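Periodical display in libraries

Periodical display is the practice of arranging current magazines, journals and newspapers so that readers can find and handle them without asking a member of staff. It is usually treated as a branch of serials work, together with checking in, claiming, binding and disposal. The display area normally holds only the latest issue of each title, while earlier issues are kept in boxes, drawers or closed stacks.

History

Early reading rooms laid their periodicals flat on long tables. The method suited rooms with a small number of titles and a steady body of subscribers, but issues were easily buried under one another, and readers tended to keep several beside them at once. Sloping wall racks came into wider use as the number of illustrated weeklies grew and the front cover became the chief means by which a title was recognised.

The Clusley Subscription Library is a well-recorded case. Its reading room opened with 19 titles, each tied by a cord to a numbered peg on the table. The cords were given up after complaints that they tore the spines, and a sloping rack was built along the north wall. By the time the library passed into public control it took 200 titles, and the rack had been extended twice.

Methods of display

Three main methods are in general use. Face-out display shows the whole cover and takes the most room. Overlapping or stepped display shows the upper part of each cover and allows several rows to be fitted into the same height. Upright filing places issues side by side between dividers, with only the spine or fore-edge visible, and is the most compact of the three.

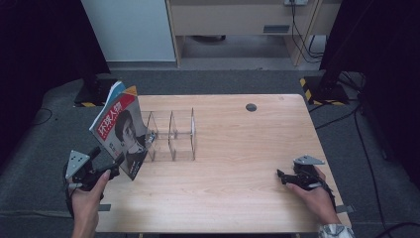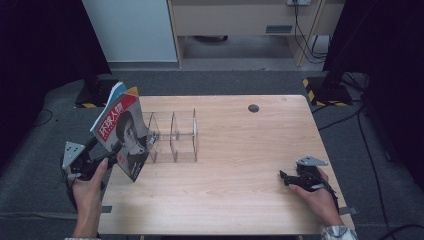 Issues of the same size but different thickness behave differently once they are stood on end. A stapled magazine of few pages has little stiffness and will bend at the middle if the space around it is too wide, while a glued spine stays straighter but may crack if the issue is pressed into a full slot. Title position also matters. Many news magazines carry their name in a band across the top of the cover, as with the white characters on red of 环球人物, and such titles can still be read when the lower part is hidden by a divider or by the issue in front. Magazines that place the name elsewhere, or vary its position from issue to issue, are better given a face-out position or a printed shelf label.

Dividers may be of wood, wire, card or clear plastic. Clear panels leave the covers in view but show dust and scratches, and should be wiped with a soft cloth. Wire is cheap and light but can mark soft covers over a long period.

Arrangement

Titles may be placed in alphabetical order, by subject, or by language. Alphabetical order is the simplest to maintain but separates related titles and raises difficulties where more than one script is held. Libraries with foreign-language collections commonly file each script in its own sequence, and add a romanised form of the title to the shelf label for the use of staff.

The Kistmont scheme, drawn up by the librarian Holger Björklund, divides current periodicals into 4 groups by frequency of issue: daily, weekly, monthly, and all others. Its supporters hold that it shortens the daily round of replacement, as the shelves needing most attention stand together. Its critics note that few readers know how often a magazine appears. The scheme was adopted at Clusley and at the Baidoo Institute, where 629 titles were relabelled in May. The Institute later returned to subject order for its scientific journals and kept the Kistmont grouping for general reading.

Retention

The period for which back issues are kept varies with the title and the purpose of the collection. General-interest weeklies are often discarded after a year, and local titles are usually kept permanently. Issues withdrawn from display should be checked for missing pages before they are boxed or sent for binding.

See also

Serials control
Reading room
Newspaper stick
Legal deposit

This article was last revised on 27 January 2019.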